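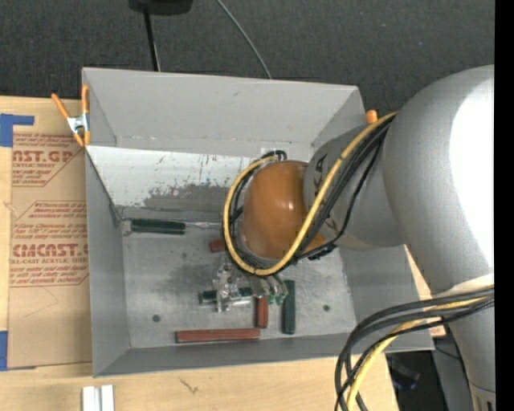
# Wear and Item Settling in a Sloped Metal Bin

Birger Ljungberg, Hadi Salameh
Final report, February

## 1. Purpose

Sloped walls move small items toward the middle of a bin, but they also wear where items strike and slide. We studied both effects in an open-topped bin set on a tabletop.

## 2. Bin condition

The bin narrows toward a flat metal floor, which is scuffed. Most of the visible damage is on the whitish slanted panel at the back: the coating is chipped and scratched, with gray patches and thin dark streaks along the lower half. The smooth gray wall above it was left out of the wear rating.

## 3. Method

Small packaged items were released over the back panel, 5 at a time, until 1,000 releases had been logged. Salameh kept the log — Ljungberg rated the coating on the Hesell scale (0 to 30, higher is worse).

## 4. Results

The rating rose by 2 points. New marks were short and ran down the slope. Flat items tended to stop at the line where the panel meets the floor; rounder ones usually reached the floor.

## 5. Limits

Only one bin was tested. The coating type is unknown, and the side walls were not rated.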